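Heartworm on the Rindlow Side: Mosquito Trapping and Shelter Dog Records

Oana Bucur, field methods, spring term

My question was whether shelter dogs from the wet end of Rindlow test positive for heartworm more often than dogs from the dry end. The shelter gave me 133 intake records. I threw out 61 with no pickup address, unless you count "by the road" as an address, and I was tempted.

Trapping began in April with 14 light traps. Two were lost to a raccoon with strong views on fieldwork.
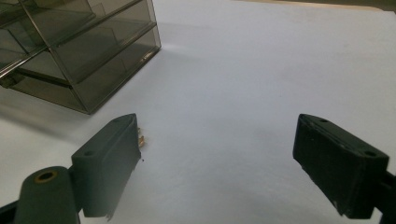 Figure 1. Smoky plastic drawer organizer on a pale work surface.

Of the 72 dogs left, 25 came from within a short walk of the Moulin ditch. They did test positive more often, but the groups are small and older dogs were overrepresented near the ditch - a dog that has lived through more summers has had more chances to be bitten.

Trap counts were no help. The busiest trap was behind the bakery, far from any standing water I could find. Next year I would start earlier and record each dog's age first.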